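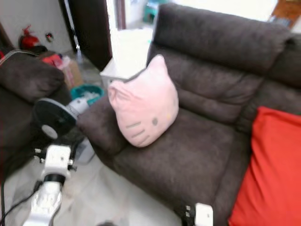 3.2 Household survey of upholstered seating

We recruited 167 households in Trustville and the neighboring town of Escobedo through notices in utility bills. Each household filled out a short form on the age of its main seat, how often it was vacuumed, and whether pets were allowed on it. Leather and vinyl seats were recorded but left out of the dust analysis, as they hold little material between cleanings.

Dust was collected from the seat surface with a Vulteck hand vacuum fitted with a clean filter sock. The nozzle was moved over the fabric in parallel strokes for two minutes – loose pillows were left out of the sample (Figure 2). Socks were sealed, weighed, and frozen the same day. Rodel Manalo repeated the weighing for 79 of the socks, and the two sets of values agreed closely.

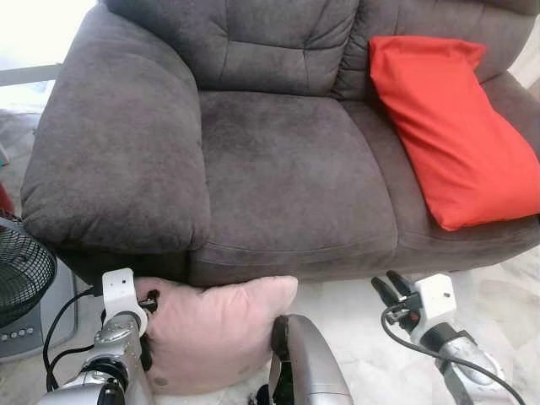

Figure 2. Microfiber loveseat with a loose pillow on the right seat cushion.

Dust load ranged widely. The median was 400 mg per seat and the highest value was 978 mg, from a home with two dogs. Vacuuming frequency explained less of the spread than we expected from the earlier Mosero survey, where most seats were under five years old.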